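Sesari planner rejects every grasp inside a container

Asked in: Motion Planning, Simulation

Our laboratory is evaluating the Sesari planner in the Arnholm simulator. Grasps on an open table are accepted. For a tube inside a bowl, all 140 candidates are returned as "in collision."

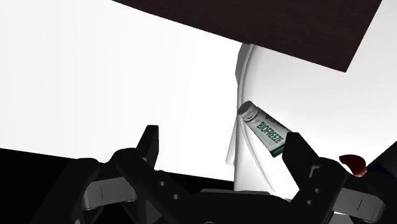
Wrist view in simulation, gripper open, Biofreeze tube in the white container.

Which setting should be reviewed?

Answer 1 (8 votes)
Please review the collision mesh of the bowl. Arnholm applies a convex hull by default, and the planner then treats the interior as solid. Select convex decomposition and reduce the padding to 3 mm.

Answer 2 (0 votes)
We use Lu and have not seen this. Have you tried reinstalling?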